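Guidance for Residents: Keeping a Shared Kitchen in Good Order
===

Issued by the Jornari Residences housekeeping office. Revised in September. It replaces the earlier sheet on dry goods and should be read together with the notice on refrigerators posted inside each pantry door.

## Dry goods

Flour, sugar, rice and oats are to be moved out of their paper bags within a day of opening. Use containers with a lid that seals on all sides. Glass and hard plastic are both acceptable. Thin takeout tubs are not, as their lids warp in the dishwasher and no longer close.

Write the contents and the date of opening on a strip of masking tape and place it on the side of the container. Lids are exchanged easily between containers of the same size, and a label on the lid is therefore of little use. When a container is empty, wash it, dry it fully and leave it open overnight before refilling. New flour should never be poured on top of old flour.

Whole wheat flour, ground nuts and seeds contain oils that spoil at room temperature. These belong in the freezer, in a bag with the air pressed out. White flour keeps well in a cupboard, provided that the cupboard is not directly above the stove.

If small moths or webbing are found in any container, the whole shelf must be cleared. Discard open packages, vacuum the corners and the peg holes, and wipe the shelf with warm water and dish soap. Pay particular attention to the underside of the shelf above. Report the matter to the housekeeping office on extension 171, so that adjoining kitchens can be checked.

## Single-serve items

Instant drinks, sugar sticks, bouillon and similar small packets cause more disorder in a shared cupboard than any other class of goods. They slip behind larger items and are forgotten. The following practice is recommended.

- Remove the packets from their outer box once the box has been opened and stand them in an open-topped holder.
- Keep one kind to a holder. Mixed holders are searched by hand, and the packets at the bottom are crushed.
- Cut the date panel from the outer box and tuck it in at the back.
- Put new packets behind or beneath the old ones.
- Do not place a holder beside the kettle. Steam softens paper packets, and the contents of any torn packet will cake.

Drinks holders stay on the table at mealtimes and return to the cupboard afterward. Holders are washed by hand on the first of the month. Coffee powder that has settled in the corners should be brushed out dry before any water is used - once damp, it stains pale plastic and is slow to remove. Should a stain remain, a paste of baking soda and water left on for 60 minutes will lift most of it.

## Tea and ground coffee

Loose tea takes on the smell of whatever stands near it. Store it away from spices and onions, in a tin with a close-fitting lid. Ground coffee should be kept in its original bag, folded down and clipped, and the bag placed inside a tin. The refrigerator is not a suitable place for either.

The coffee makers in the east kitchens are the Jernska model and require descaling every 4 weeks. Fill the reservoir with equal parts white vinegar and water, run half of it through, switch the machine off and wait before running the remainder. Follow with two full reservoirs of plain water. The Cliltton kettles on the upper floors may be treated with the same mixture, brought to a boil and left to cool in the kettle. Rinse until no smell of vinegar can be detected.

## Tables and counters

Wooden surfaces are to be wiped with a cloth that has been wrung out well, and then dried. Standing water raises the grain and leaves a pale mark. Abrasive pads are not permitted on wood under any circumstances. For dried-on food, lay a damp cloth over the spot for a few minutes and then lift the residue with a plastic scraper.

Pale rings left by hot cups will sometimes fade without treatment. Where they do not, a little plain mayonnaise may be rubbed into the mark with a soft cloth, left for an hour and wiped away. Try it first on the underside of the table. Deeper marks should be reported to Kenneth Shearer, who keeps the matching oil and will arrange for the surface to be sanded.

Stone counters must not be cleaned with vinegar or lemon. Dish soap and water are sufficient.

## Cloths and sponges

Each kitchen is supplied with cloths in two colors - blue for surfaces and white for dishes. Used cloths go into the bin under the sink at the end of the evening. They are laundered at a high temperature without fabric softener, as softener reduces the amount of water a cloth can take up. Sponges are replaced weekly. A sponge that smells after rinsing should be discarded at once.

## Cupboard review

Once each season, every cupboard is emptied completely. Goods past their date are thrown away, and unopened goods that no one claims are moved to the common shelf in Room 71. Shelf liners are washed and returned only when dry. Märta Eklund holds the list of kitchens and will post the order in which they are to be done.

Residents who wish to propose a change to this guidance may leave a note at the office. Comments received are added to the end of the sheet when it is next printed.
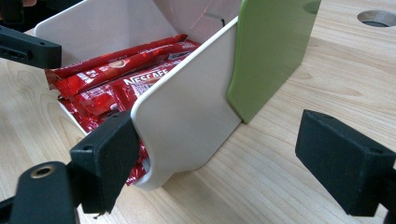

Rhona Geddes: The vinegar mixture worked well on our kettle, but two rinses were not enough and the first pot of tea had to be poured out. I would put four in the instructions. Could the sheet also say what to do with bouillon cubes once the foil has split? We have been putting ours in a small jar with a screw lid, and they have stayed dry through the summer.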